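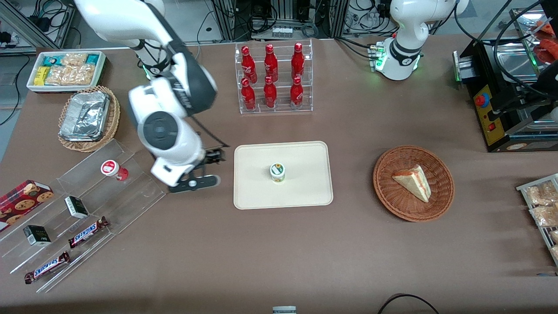

The serving table, with a single cup on the center tray. Bottles at the back, cake on the right, snacks and foil containers on the left.

Progress report to the Granside fund, August
From Joris Dijkstra, Brarnbridge refreshment table

Hi Güven,

You asked for something short and readable this time, so I'm skipping the form with all the boxes and just writing it the way I'd tell you over coffee. The money stuff is near the end if you want to jump to it!

First, the big one: the layout is settled. We must have moved everything on that table a dozen ways since the spring, and I was getting pretty tired of the sound of trays sliding around. What we kept coming back to was one clear spot in the middle. The cream tray goes there, and whatever a person has asked for goes on the tray, and everything else lives around the edges. People walk up, they look at the middle, and they know which thing is theirs. My first plan had the drinks in the middle because they look so nice, and it was a mess. Folks reached across each other and the snacks got knocked about.

The bottles are at the back now, right behind the tray. I went back and forth on the clear rack (you'll remember I wanted a plain crate, mostly because I'm cheap) but I'm happy to say you were right. It holds six, three up and three down, and you can tell at a glance when it needs filling. They're glass, so I like having them as far from elbows as they'll go. Red caps, red bottles, white lettering, they brighten the whole table up.

Cake has been the surprise hit. It sits in the round basket to the right of the tray, one slice at a time, and I can't keep up with it. The one we've been getting is a pale sponge with pinky-red filling and a light frosting, cut in triangles. The trouble is that the slices like to lie down on their sides in the basket, and then the frosting gets on the wicker, and then I'm standing at the sink with an old toothbrush at six in the evening. I'd like to try a small flat plate or a paper liner. Leka does liners in packs of 100 and I've asked them for a sample.

The snack tray in the far left corner is doing fine. Bars, little packets, bags of crackers, all wrapped, so there's hardly anything to clean. It does get untidy fast, though. Everyone digs for the crackers and leaves the rest in a heap. I tried sorting it into rows and that lasted until lunch. I've decided to live with the heap.

Hot food is the part I'd call half done. The foil containers go in the oval basket just below the snacks, stacked up, and the stack is okay as long as it stays low. What I haven't solved is labels. All the lids look the same, so at the moment we're opening corners to peek, and I don't love that. A marker pen works on some lids and smears on others. Clavex sells a write-on sticker that's meant to stick to foil and I'd like to get a roll before the next stretch. If you know anyone who has used them, tell me.

Along the left edge we've got the clear stepped stand. It's on an angle, which bugs one or two people who like things square (hi, Güven), but set that way it's easier to reach from the front. I'd like to leave it like that for another month and see how we feel.

Now the money. You gave us 600 for the table and what goes on it. Most of that has gone on the racks, the baskets and the trays, and a fair bit on food. I have over 20 left, which should cover the stickers and the liners if the prices hold. I'm not asking for more this round. I may ask in the fall if the cake keeps going the way it's going, so consider yourself warned! Receipts are in the usual envelope, except for one from the basket shop that went through the wash in my shirt pocket. They've promised me a copy.

Still on my list: the liners, the labels, and a better home for the spare cups. They're in a box under the sink right now and I keep forgetting they're there. I'd also like to write up a one-page sheet so that somebody else can set the table when I'm away. I've started it twice and both times it came out far too long.

If you want to come by and have a look, after 2 in the afternoon is best, once the lunch rush has cleared out. I'll try to save you a slice.

All the best,
Joris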